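How to Pack a Small Tin in a Thin Cloth Bag

Small round tins slide around in a drawer and get scratched. A thin cloth bag keeps each one separate and takes up almost no room. I keep mine in the bags I bought at the Cindby market.

Clear a flat surface before you start. Lay the bag down and find the opening. Thin fabric bunches up easily, so pull the side seams apart and smooth it from the middle toward the edges. If the creases are deep, press it on low heat for a few seconds.
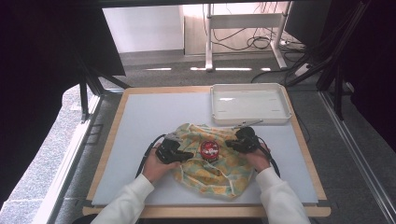 Small red lid or tin on a patterned cloth bag, with the bag still crumpled.

Hold one edge of the opening down and lift the other. Slide the tin in flat, printed face up, and push it to the bottom corner. Fold the empty part of the bag over the tin once, then tuck the sides under.

Set the wrapped tins in a shallow tray in one layer. A tray 300 mm long fits my drawer. Leave the lids closed and don't stack anything heavy on top.

Wash the bags by hand in cool water and let them dry completely before using them again.

Comments

Gullorlow75: Does this work with bags that have a drawstring?

saltport_sews: I do the same with button tins. Pull the string tight and fold it under the tin.

Gullorlow75: Thanks, that worked. I had to iron mine first.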